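Cleaning Your Screen: Frequently Asked Questions

These are the questions that guests of the Trurkstead shared workroom send us most often. If yours is missing, please write to Hiwot Habte at the front desk.

Which cloth should I use?

Please take a microfiber cloth from the drawer under the printer. Paper towels and tissues can leave small scratches on a glossy screen, and they also leave dust. The cloths for the kitchen are kept in another place, please do not mix them.

Must I switch the screen off first?

Yes. On a dark screen you see fingerprints and dust much better. It is also safer, and you will not press something by mistake if it is a touch screen.

I see mostly my own reflection. How do I find the marks?

Tilt the screen a little until the light from a window or lamp falls across it from the side. Move your head also, not only the screen. Greasy marks look like dull spots inside the reflection.
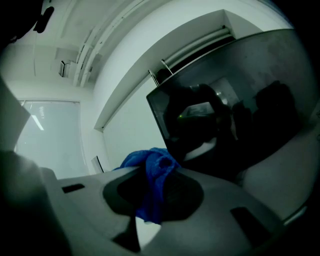 Start with the dry cloth, folded in four, and wipe from the top to the bottom with almost no pressure. When one side of the cloth has collected dust, turn it to a clean side. Many times this is already enough.

What if the dry cloth does not help?

Put a little distilled water on the cloth, never directly on the screen. The cloth should feel damp but no drop should come out when you squeeze it. Wipe again, then dry with a second cloth.

May I use window cleaner or alcohol?

Please do not. Some screens have a coating which can be damaged by these products. If the manual of your own screen allows a certain cleaner, you can follow the manual.

How long should I wait before I switch it on?

We ask for 16 minutes after damp cleaning. Maybe it is longer than necessary, but Masaru Ikeda prefers it so and he is the one who repairs our screens.

How are the cloths washed?

We wash them every Wednesday at a low temperature, without fabric softener. Softener stays in the fibers and makes stripes on the glass. Used cloths go into the bag on the door, also when they still look clean.

Can I buy the same cloths?

Yes, the front desk sells them in packs of seven.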